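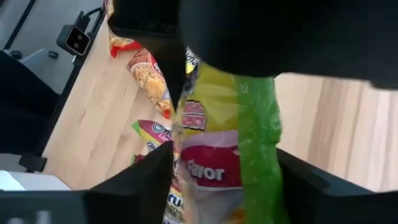 Ticket 47: Mural map pins landing in the wrong spot
Project: Juvudlow Painted Walls Trail
Status: Resolved
Opened: May 7, 2024

Original report

Hi all! First off, I love this trail. I walked the Niris Street end with my kids and we had a blast finding the painted utility cabinets. The kingfisher one is gorgeous, and my youngest wanted to go back and see it again before we'd even reached the corner!

One problem though. When I tap a mural on the map page, the pin drops in the river. It's the same for every mural on the Niris Street loop. The ones downtown are fine. I'm on an Android phone, and I tried it on my laptop at home too, with the same result. The list view works and the artist notes open the way they should.

Reply 1 (trail web desk)

Thank you for this, and I'm so glad you found the kingfisher – it's one of my favorites too! I can see the pins in the river on my end, so it isn't your phone.

Could you tell me whether the walking directions also take you to the wrong place, or only the pin? They come from two different fields in our system, so it would help to know.

Reply 2 (reporter)

Just checked. Directions are wrong as well. It wants me to walk across the Shabalala Bridge and then stop halfway. Nice view, no murals!

Reply 3 (trail web desk)

Perfect, that narrows it down a lot. Notes from this afternoon, for anyone else on the desk:

Cleared the map cache. No change.
Turned off the new clustering option. No change, turned it back on.
Opened the record for the heron cabinet at Niris and Jidberg Avenue. The street address is right. The longitude is missing its last digits, so it has been rounded to 2 decimal places.
Checked the downtown records. Full longitude on all of them.
Looked at the import history. The Niris Street loop came in as one spreadsheet with 40 rows, and the longitude column had been formatted as currency before it was saved. The spreadsheet cut the numbers short and the import took them as they were.

So the latitude is fine and everything has slid sideways into the water. Mystery solved, and what a satisfying one!

Reply 4 (trail web desk)

I still had the original survey file from when we walked the loop, so I pulled the longitudes out of that, set the column to plain text and ran the import again. All 40 rows went through. The full map now shows 69 murals and none of them are in the river.

If you still see the old pins, close the map tab and open it again. On a phone you may need to clear the saved site data too.

Reply 5 (reporter)

Works on both! The heron pin is right on the corner now and the directions take me to the correct side of the street. Thank you so much for the quick fix. We're doing the downtown loop next – the kids have already picked which ones they want to see first.

Reply 6 (trail web desk)

Wonderful, have a great walk! New cabinets are being painted along Jidberg Avenue in August, so there will be more to find on your next trip.

Note for the desk: the import page now rejects any longitude with fewer than five decimal places and shows the row number. Please don't switch that check off, even for test files. Closing this one.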